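Ticket 700: Intermittent loss of grip force, left hand, comparison trial
Project: Iltlow hand comparison
Opened by: Craig Galbraith
Severity: Moderate
Status: Pending vendor response

Summary
The left hand reports a completed grasp before the commanded force has been reached. The right hand, running the same Elgate controller profile, does not report the fault. The trial compares the current five-fingered hands with the Imrie set tested in February.

Configuration
Controller: Elgate, profile 18
Hand firmware: release 21, both sides
Test item: detergent bottle, placed on its side
Surface: green table, left station
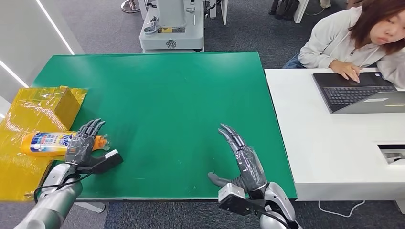 Left hand over the test bottle, right hand open.

Steps taken
1. The left hand was commanded to close on the bottle 13 times at standard force. The early completion message appeared in five of these attempts. Motor current at the thumb was below the threshold each time.
2. The hand cables were exchanged at the controller. The fault remained with the left hand. Cable and port faults are therefore considered unlikely.
3. Profile 18 was reloaded from the Mokum archive copy and its checksum confirmed. No change was observed.
4. The wrist camera view was opened to check finger contact against a flat, rigid item. Fingers against the underside of the green board are visible in this view, as are the gripper housings. The view does not show force, and it should be read together with the controller log. 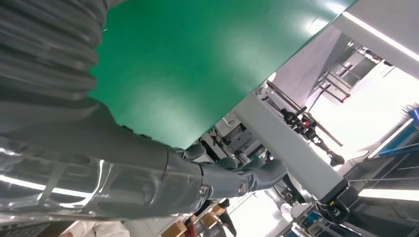
5. The thumb offset was recalculated using the Elgate service utility. The stored value differed from the value on the delivery sheet. The delivery value was restored and the controller restarted.
6. The closing sequence in step 1 was repeated. The early completion message appeared once.

Assessment
An incorrect thumb offset accounts for part of the fault. The remaining occurrence has not been explained. Results recorded for the left hand before step 5 shall not be used in the comparison with the Imrie set.

Action required
Elgate support is asked to confirm whether release 21 overwrites stored offsets during an update. The ticket will remain open until a written reply is attached.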